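Search this repository

Grirex Equipment Planning: README

19 November 2021
By the Distari purchasing desk

This folder holds the working budget for the hand-held gripper kits we use to record bed-making, pillow-straightening and other feats of engineering. It exists so that the next person to ask "how much can a gripper cost?" can read a file and leave us in peace.

What's in it

`kits.csv` lists every gripper we own, want, or have been told we may not want until March. `spares.csv` covers finger tips, screws and lenses. `wishes.txt` is where large robot arms go to wait.

How a kit is priced

A full kit is a pair of grippers, the mounting plates, the lenses and a carrying case. Carrasco quoted 2,910 per kit. Wotard came in lower, then added the case, the shipping and something called "handling," and ended up higher. Both quotes are in the folder, unedited.

Finger tips are budgeted at 155 per kit per year. The first draft of this plan had them at zero, on the theory that soft furnishings are gentle. Knitwear has since been given its own line.
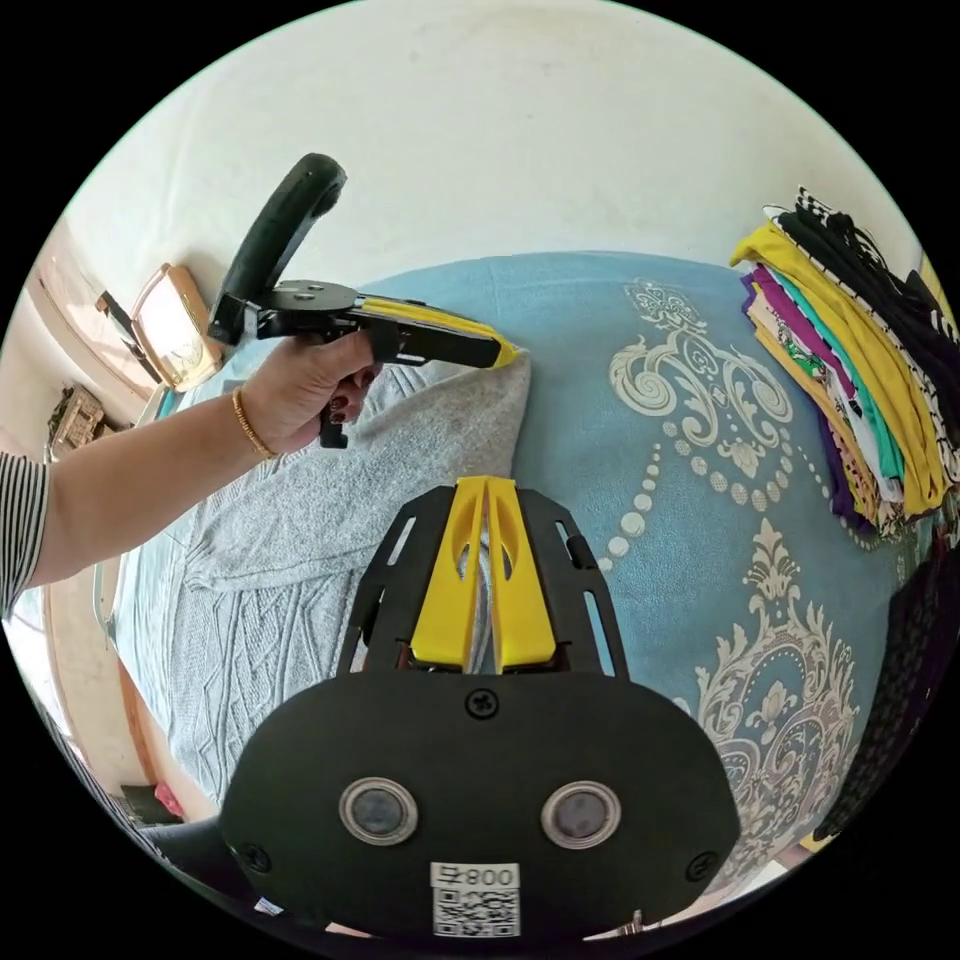 Plan for 3 kits: 2 in use and one on the shelf. The shelf kit will be raided for screws by the second week, so please write down what you took. Labels are bought in sheets and cost almost nothing, yet they generate more email than the grippers do.

Known gaps

- Bedding is still charged to "miscellaneous"
- No price for repairs outside warranty
- The currency column is blank and everyone has an opinion

Changes go through a pull request with the quote attached. Screenshots of shopping carts are not quotes.

Related items

Grirex Storage and Shelving Plan
Spare Finger Tips: Order History
Carrasco and Wotard Quotes, Side by Side
Wishes, Archived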